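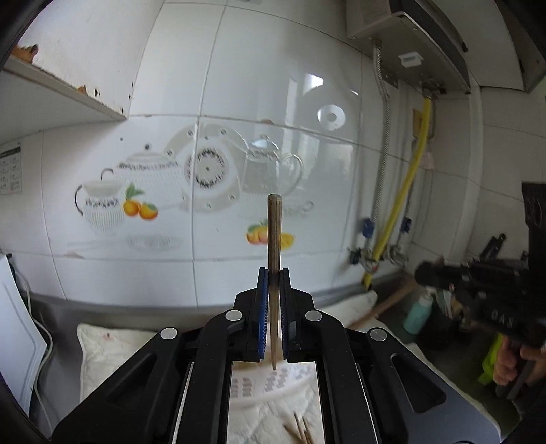

Pei-shan Yen: I would respectfully disagree that rookie cards should be sold before the second round. The Mustier set had a print run of 71 per player, and prices held last January.

2019-01-11, posted by Hok-lam Siu
8 replies

Hok-lam Siu: Members are reminded that one season is limited evidence. My own Mustier quarterback lost around 22 per cent of its value after a single defeat.

Kha Huỳnh: Was that card graded? Ungraded copies fell further at the Vatevine sale.

Hok-lam Siu: It was graded. The certificate may be inspected on request.

Pei-shan Yen: One card does not establish a trend either. I intend to keep all 18 of mine until the final has been played.

Share (8)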